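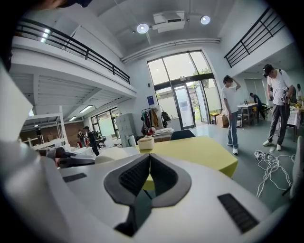

Dromora Studio Hall
Double-height workshop space for hire, by the day or half day

Dromora is the big room at the back of the Bralex building, and it's the one people ask for by name once they've worked in it. The ceiling is high, the walls are white, and the far end is very nearly all glass, a tall black-framed window wall with greenery on the other side of it. In the morning the daylight comes a long way down the room, and plenty of groups never bother with the lights until after lunch.

We've had sewing circles in here, model makers, a puppet company, two book fairs and a great many people cutting large things out of cardboard. It takes all of that well.

The room

Floor area is 1397 square feet, all on one level, and the glass door in the window wall leads straight outside. There's a mezzanine balcony along one side and another upper walkway opposite, both with black metal railings. The railings are great for hanging banners, quilts and long paper drawings (use the soft ties from the supply drawer, please, no tape and no wire). Looking down on a finished piece from the balcony is a real treat, and if you're making anything flat and enormous you'll want to plan a few minutes for it!

The area under the balcony has a lower ceiling and its own fluorescent lights, so it works well as a quieter corner. Most groups put the cutting mats and the fiddly work there and keep the tall part of the room for moving around.

Light and projection

Round ceiling spotlights in the main space, fluorescent fixtures under the balcony. They switch separately. The projector is mounted on the ceiling and gives 3000 lumens, plenty for slides and patterns in the late afternoon. On a very bright morning, go for bold shapes and large type. HDMI cable supplied, adapters not supplied, so bring whatever your laptop needs.

Tracing from the projector is one of our favorite uses of it. Pin up your paper, scale the drawing to whatever size you like and go around it in pencil. A stage backdrop that would take a weekend with a grid can be done before coffee.

Tables and seating

The work tables are from the Ghoneim range and we are very fond of them. Yellow-green tops, a cheerful color that also makes it easy to find a dropped pin or a black screw. They wipe down with a damp cloth. The full set is 8 tables, which can be pushed together into one long run or spread out with space to walk between. Chairs are dark and light enough to carry one in each hand.

If you're using hot glue, paint or a craft knife, put a board down first. Boards are kept behind the door to the store.

Coats, bags and bits

There's an open clothing rack against the wall for coats and aprons, and costume groups use it for work in progress too. It rolls. Anything left on it overnight goes to the front desk in the morning.

Clatell storage boxes can be added to any booking if you're with us for more than one day. Each group gets its own box, labeled, and we'll keep it in the store between sessions. Flat work up to poster size can go in the plan drawers.

Included with the room

Tables and chairs
Projector and screen
Clothing rack
Cutting mats and boards
Wi-Fi
Kettle, mugs and sink (shared, down the hall)

Good to know

Half days run 8:30 to 12:30 or 1:30 to 5:30. Setting up and clearing away happen inside your booked time, and a half hour at each end is usually comfortable. Loading is easiest before 9 in the morning.

The window wall faces the garden and has no blinds. It's lovely in March when everything starts to leaf out.

Deposit for multi-day bookings is $1000, returned within two weeks of your last session.

Check dates
Download floor plan
See other rooms at Bralex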